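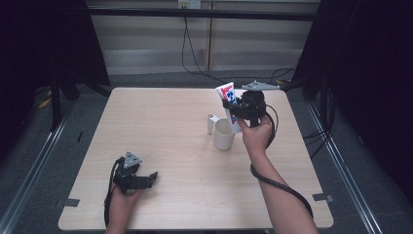 Fonuritz Adds Saturday Evening Sailings for June Lantern Regatta

Charter company opens 253 extra places on five boats as harbor event returns

BENANO – Fonuritz, a boat charter company based at Benano Marina, will run extra evening sailings during the Lantern Regatta this June. Five of the company's boats will take guests out to watch the parade of lit sailboats from the water, with 253 places on sale in addition to its regular harbor tours.

The Lantern Regatta is held each year on a Saturday in June. Local sailing clubs decorate their boats with paper and LED lanterns and sail in line from the fish dock to the old lighthouse and back. Last year 143 boats took part and 4,000 people watched from the harbor wall, according to the regatta office.

"We turned people away last summer and we didn't like doing it," said Ashraf Kabbaj, managing director of Fonuritz. "This year we moved two boats over from the island route for the night, and we have crew for all five."

Boarding starts at 6:30 p.m. at Pier C. The boats leave at 7:15 p.m. and anchor outside the parade lane before sunset. The parade begins at 9 p.m. and all guests will be back on the pier by 11 p.m.

The largest boat in the group is the Dikilora, a two-deck motor yacht that went back into service this spring after a refit. Work included new engines, a wider boarding ramp and a covered rear deck with seating. The Dikilora is the only one of the five boats with step-free access to the main deck, and guests who need it are asked to say so when booking.

Dinner on the Dikilora will be prepared by Đorđević, the family restaurant on Customs Street. The menu includes grilled sea bass, stuffed peppers, potato salad and a walnut cake. A vegetarian plate is available if ordered two days ahead. The four smaller boats will serve cold plates and soft drinks, and guests may bring their own wine.

"It's a small galley, so most of the cooking happens ashore and we finish the fish on board," said Blagoje Stoyanova, head chef at Đorđević.

Captain Leandro Alcaraz will lead the five boats and stay in radio contact with the harbor office through the evening. Boats in the parade have right of way at all times, and spectator boats may not cross the lane once the first lantern boat has left the fish dock.

If wind above the harbor limit stops the parade, tickets will be moved to the following evening or refunded in full. A decision will be posted on the Fonuritz website by noon on the day.

Private groups can book any of the smaller boats for the whole evening. Pascual Zúñiga, who handles group bookings, asks clubs and companies to get in touch early, as one boat is already reserved.

Parking at the marina is limited to 300 cars and usually fills by late afternoon. A shuttle bus will run from the train station to Pier C from 5 p.m.

Tickets are on sale now at the marina office and on the Fonuritz website. Children under four travel free but need a ticket. Life jackets in all sizes are provided on board.

Media contact:
Ultan Hegarty
Press Office, Fonuritz
Pier C, Benano Marina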